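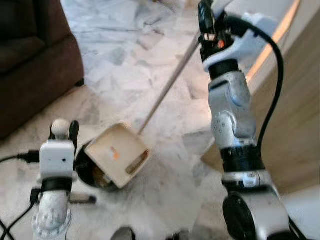

Dernière modification de la page : 6 juin 2019

Forum du club Turnberg – Projets étudiants – Sujet : épreuve « ménage », la pelle à poussière

pelle_et_pince
Bonjour à tous. Je rappelle que le français n'est pas ma langue maternelle, alors merci de me corriger si je m'exprime mal. Notre équipe prépare l'épreuve « ménage » de la coupe Sillov avec un robot à deux bras. Nous travaillons maintenant sur le vidage : le bras droit tient le manche de la pelle et l'amène au-dessus du récipient noir. Ma question concerne l'inclinaison. Faut-il tourner seulement le poignet, ou bien bouger tout l'avant-bras ? Avec le poignet seul, nous arrivons en butée avant que les petits morceaux glissent.

rotule_151
Tout l'avant-bras, sans hésiter. En février nous avons perdu deux semaines avec le poignet seul. Montez le coude d'abord, tournez ensuite.

Pundau_B
Pas d'accord avec rotule_151. Si on lève le coude, la pelle s'éloigne du bord et la moitié des déchets tombe sur le carrelage. À mon avis il vaut mieux changer la prise sur le manche, plus bas, et garder le poignet.

pelle_et_pince
Merci. Changer la prise me fait un peu peur : le manche est fin et il tourne dans les doigts. Est-ce que le règlement permet de poser la pelle entre les deux gestes ?

rotule_151
Oui, règle 144. La pelle peut toucher le sol, le robot peut la reprendre, le chronomètre continue.
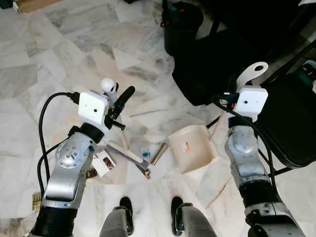
pelle_et_pince
La reprise au sol est justement la partie que je voudrais discuter. Notre programme cherche d'abord la pelle, puis la balayette, et il choisit le bras selon la distance. Cela marche assez bien quand les objets sont séparés. Mais avec la pelle crème posée de travers entre les deux bras et la balayette à poils sombres plus à gauche, il faut encore décider quel outil on prend en premier, et avec quelle main. En plus, le dos de la balayette est en bois clair et il y a un manche en bois clair juste à droite de la pelle, donc une recherche par couleur peut confondre les deux. Comment faites-vous ?

Siriwardena_lab
Chez nous, la couleur est abandonnée depuis longtemps. Nous cherchons la forme des poils, c'est plus lent mais plus stable. Et la balayette toujours en premier, à gauche.

Pundau_B
« Toujours à gauche » est trop rigide, je trouve. Le jury place les objets comme il veut. Laissez le robot choisir et interdisez seulement le croisement des bras.

Siriwardena_lab
Le croisement, vous l'interdisez comment ? Chez nous cette condition bloquait le planificateur une fois sur deux.

Pundau_B
Un plan vertical au milieu, avec une petite tolérance. Si l'objet est sur le plan, c'est le bras droit qui le prend. Je peux vous envoyer le fichier – il est mal commenté, je vous préviens.

pelle_et_pince
Je le veux bien aussi, s'il vous plaît. Je vais essayer les deux méthodes pour le vidage, le coude levé et la prise plus basse, avec les mêmes déchets. Je mettrai les résultats à la suite de ce message.

rotule_151
Pensez à essayer aussi avec des morceaux de papier. Ils collent à la pelle et il faut la secouer un peu.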